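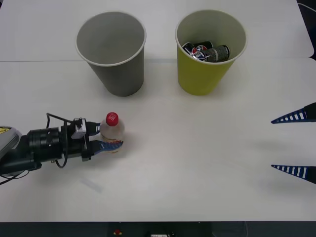 The Case for the Boring Finger

Wednesday, March 16, 2022

Every gripper vendor has a tomato video. The fingers come down, the tomato goes up, the tomato is fine, and a piano plays. I have watched a great many of these with the volume off and I have come away with one firm belief: tomatoes are easy. They are round, they are matte, they sit where you put them, and they give a little when you squeeze. If my job were moving tomatoes one at a time under good lighting, I would have retired.

My job, for the past five weeks, has been deciding which fingers go on our two arms. The candidates were the Drollia, a soft ribbed finger that bends around whatever it touches, and the Plillex, a flat rigid jaw with a rubber pad, designed by somebody who had seen a vise and felt no need to improve on it. The Drollia costs more, photographs better, and comes with a brochure that uses the word "organic" on a page about plastic. You can guess which one the visitors want to shake hands with.

We ran 1,916 picks on the soft fingers. The target was a bottle, a can or a paper cup, depending on the day, and 1,615 of those picks ended with the object where it was supposed to be. People hear that and nod politely. Then they ask about the rest, and I ask them whether they'd like coffee.

The failures were dull and almost all alike. A soft finger bends, and it bends in the direction physics prefers. Close it high on a light bottle and the tips curl in under the shoulder very nicely. Close it a little off center and one side gives first, the bottle swings, and now your controller believes it is holding something vertical. The controller is called Kasto and it believes whatever it was told last. It will carry a sideways bottle across a table with perfect confidence and set it down on its ear.
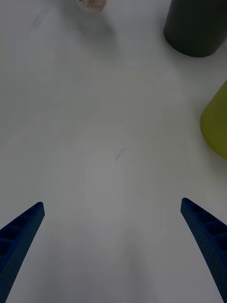 Then there is the wrist camera, which I fought for and would fight for again, though with less shouting. From down there your own fingers take up a good share of the view, and the thing you want has a habit of living in a corner. A cup becomes a curve of color. A can becomes a dark shape that could be a can or a flowerpot. Every scuff on the tabletop gets a starring role. The fixed camera sees the whole table and misses the half inch that matters; the wrist camera has the opposite problem. Sin, the software we use to combine the two, costs 582 dollars a seat and spends much of its day settling arguments between them.

So you'd expect me to say the rigid jaw won. On a can, it did. It closes, it stops, and you know where the can is because there's nowhere else for it to be. On a paper cup it performed a very convincing impression of a boot. We tried lowering the force until the cups survived, at which point the bottles began sliding out.

My complaint is with how the question gets asked. "Soft or rigid?" is a fine thing to print on a conference badge. On a bench, what I want to know is how long it takes to swap a torn finger, whether the new one sits at the same angle as the old one, and who has the small hex key. The brochures are silent on all three.

We're keeping the soft fingers through April. I voted for them, with a face. The rigid jaws are in a drawer, clearly labeled, where I can reach them.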